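# Issue Four
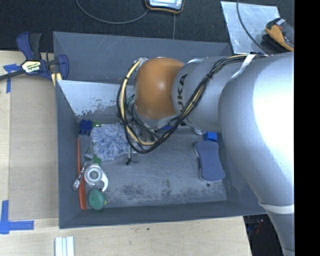 *Photo: Lappalainen Studio*

Lợi Lò inked the last page of *Stekevden* at a quarter to three in the morning and put the brush in the jar without rinsing it.

The book had been drawn in the back bedroom over most of a year. Issue one sold 3,122 copies. Issue two sold 582. Issue three sold 491, and after that the editor at Celoritz stopped adding exclamation points to her emails.

The new page showed the lighthouse keeper at the bottom of the stairs, holding the lamp. In the script he was supposed to climb. Lợi had drawn him climbing twice and scraped it off both times. Now he just stood there with his coat buttoned wrong.

The writer called at nine.

"He's not going up," the writer said.

"No."

"The whole fifth issue is upstairs."

"Is there a fifth issue?"

There was a long breath on the line — a truck went by on one end or the other.

"They want to end it in September," the writer said. "I was going to tell you after you finished."

"I finished."

Lợi scanned the page, cleaned up a smudge near the keeper's boot, and sent it to Celoritz. Then he went back to the jar. The brush had stiffened at the tip. He held it under the warm tap and worked the ink out with his thumb until the water ran clear.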